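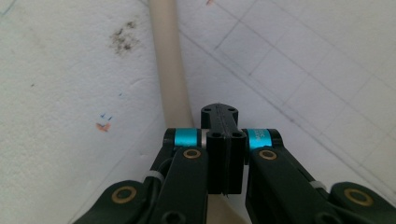
Bamboo cane or dowel for a sagging moth orchid?

Posted in Houseplants, April

My orchid has decided to lie down. It was given to me by a colleague who was leaving Gonville and wanted it off her desk, and for five months it behaved. Now it has put up a flower spike with 8 buds on it and the whole thing is leaning over the edge of the sill like a drunk on a ferry.

I have looked up staking and there seem to be two camps, one which says bamboo and one which says anything but bamboo. The garden centre at Cunden sells a "spike support kit" made by Steka, and when I picked it up and read the back it was a stick and two clips. I put it down again on principle. I now slightly regret the principle.

Does the stick matter? Can I push it straight into the bark or will I spear something important? It's in a clear pot, on an east-facing sill, watered when I remember. I've no idea what colour it will be.

mildlydamp
63 posts

A stick is a stick. The orchid can't read the packaging.

What does matter is when you do it. A spike bends happily while it's still growing and snaps like celery once it has made its mind up, so if yours already has fat buds, don't try to haul it upright in one go. Put the cane in close to the base, tie loosely low down, and bring the next tie in a bit tighter after a week. I was impatient with mine once and spent the following month admiring four buds in an egg cup.

As for spearing: it's a clear pot, so look through the side and pick a gap between the roots. Go in slowly with a twisting motion. If you meet something firm and springy, stop and try a finger's width to the left. The odd damaged root won't kill it. Moth orchids survive offices.

Ties: soft wool, raffia, or those little claw hair clips from the chemist, which are the same as the orchid clips at a third of the price. Fix them just under a node and never on the part between the buds. And don't turn the pot round once the buds are swelling, or the flowers end up facing all ways, like people avoiding each other at a wedding.

For what it's worth I use a slightly bent cane on purpose. A dead straight one makes the plant look as if it's been arrested.

oldgreenjumper
3,058 posts

bamboo goes mouldy at the bottom. get a metal one. Brekke do a green one, had mine years

tapwater_tim
5 posts

Mine went mouldy too, but I was watering it every other day at the time and so did everything else in the pot, including the orchid. Wipe the cane, let the bark dry out between waterings and it should see the flowers through. If you reuse one from the garden, pour boiling water over it first and let it cool, and put something on the top end so you don't lose an eye leaning over to open the window.

oldgreenjumper
3,058 posts

Thank you both. Wool and a cane it is, first tie done, very loose. It is still leaning but in a more supervised way. I went back for the clips at Cunden and they'd sold out.

mildlydamp
63 posts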